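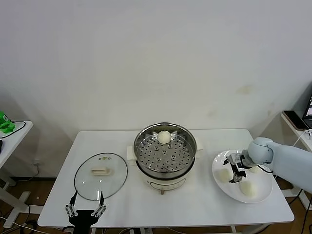

Three on the plate, one still in the steamer.

The last bun had become a matter of principle, and Kirsten was against those before lunch.

"It's yours," said Toshio, who had eaten two already and could afford to be generous.

"I don't want it. Give it to Uzma."

Uzma, on the phone to the landlord in Penville, waved a hand that could have meant yes, no or the boiler again. She had been on hold long enough to start humming along.

The steamer was the only thing Kirsten had taken from the house when she and Kaj split up. He got the car, the good knives and a lamp that both of them hated. She got the steamer and, by some oversight, his mother, who still called every week to ask whether she was eating.

"I'm eating," Kirsten would say, and then she'd have to go and eat something so it wouldn't be a lie. She had put on a little weight that way.

"They go tough if you leave them," Toshio said.

"Then take it out."

"I'd have to find the tongs."

Neither of them moved. Toshio had opinions about steam, and about flour, and about people who lift the lid too early, but he had never been known to have one about washing up.

Uzma put the phone down on the counter. "He says the boiler is fine – he says it's us."

"What's us?"

"Our expectations."

They thought about this. It was 25 minutes past noon and everyone was wearing a coat.

"How much to replace it?" asked Kirsten.

"Three thousand, four hundred and six dollars. He read it to me off a piece of paper. He sounded hurt."

Kirsten reached over, picked the bun out of the steamer with her bare fingers and held it in both hands against her chest.

"I've changed my mind," she said. "It's mine."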